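Re-zeroing the arm, and what I do about the cable

I put off the gripper work on the arm for most of the winter. The drops had become regular enough that I could hear one from the next room, so on March 13, 2019 I cleared the evening and did the whole job.

First the fingers. I power down at the wall, wait, and take the gripper off at the flange. The screws go in a jar lid. I wipe the linkages with a dry cloth and put a very small amount of grease on the pins. Last June I used too much and it picked up lint for weeks.

The left finger had more play than the right. I swapped its pin for one from the Sasaki spares bag, which fit after a bit of work with fine paper. Then everything goes back on in the order it came off, and the screws get a second pass once they have all been seated.

Zeroing comes next. I close the fingers on nothing, set that as zero, open them all the way and write down the count. It came to 2,804 this time. I keep these in a notebook next to the controller - the software keeps them too, but it lost them once after an update.

After that I run the basket test. The arm has to put a cube down low in a wicker basket and let go without catching the rim. I like the basket for this because the sides slope in, so a wrist angle that is off by 2 degrees shows up right away. I run it at 90 percent speed. The cloth stays on the table because a hard surface makes the ball roll.
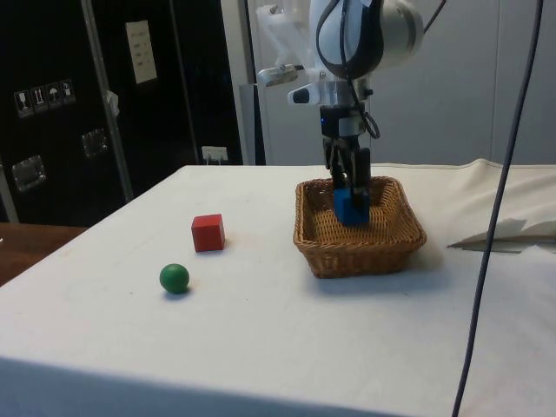
Niamh Mac Suibhne wrote to ask why I don't just recalibrate in software and leave the pins alone, as she has gone 900 cycles on hers without opening it up. It's a fair point. If the count drifts and the fingers still feel tight, I would do the same. Mine had play I could feel by hand, and no offset takes that out.

The other thing is the wrist cable. It needs enough slack for the last joint to turn fully, but a loop that is too big will snag. I turn the joint slowly to both ends with my hand near the stop button, watch the loop, and move the tie if it pulls. I moved it twice.

Still to do: a new pad for the right finger. Zeditz has them on back order.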